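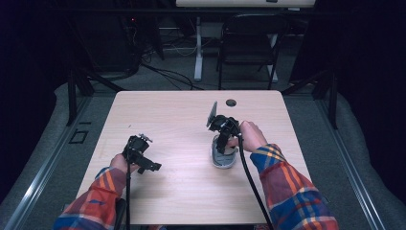 *Attachment 1: head view, Ludutwood station, right gripper closed on the grey item, left gripper held above the table.*

**Ticket:** right-hand stream drops out during two-handed recording
**Project:** Tarach
**Station:** Ludutwood
**Opened:** 2022-03-30
**Status:** waiting on part

**Reported**

Right gripper stream stops part-way through an episode. Head view and left gripper carry on as normal. The recorder does not raise an error, so the episode is saved with the last right-hand position repeated to the end. Found when the Toledo training set would not pass the motion check.

**Expected**

Recorder stops the episode and marks it bad if either hand is silent for more than 60 ms.

**Log**

1. Checked the saved batch. 230 episodes, gaps of up to 5 seconds on the right hand. None on the left.
2. Restarted the recorder and Ullar, our sync service. Fault came back in the second episode.
3. Swapped the two gripper cables at the recorder end only. Fault stayed with the right gripper, so the port is fine.
4. Swapped the cables at both ends. Fault moved to the left gripper. Cable 2 is the suspect.
5. Held the grippers still and bent cable 2 by hand near the plug. Stream cut out each time the bend was tight. It does the same when the forearm turns inwards – the usual move when closing on something near the middle of the table.
6. Put the cables back as they were and recorded with the right arm kept straight. No gaps, but the motion is too stiff to use as training data.

**Cause**

Worn cable at the gripper plug. Separate fault in the recorder: the silence limit is read from the settings file but only applied to the head view.

**Actions**

- Replacement cable ordered. Cable 2 tagged, not to be used for new Tarach episodes.
- Silence limit to be applied to all streams. Patch written, not yet tested at this station.
- Gapped episodes moved to the hold folder. Do not fill the gaps by smoothing – the jaw signal is lost as well, and the model will learn a grip that never opens.
- Episodes with no gaps stay in the Toledo set.

Leave open until a full session has been recorded with the new cable and the patch in place.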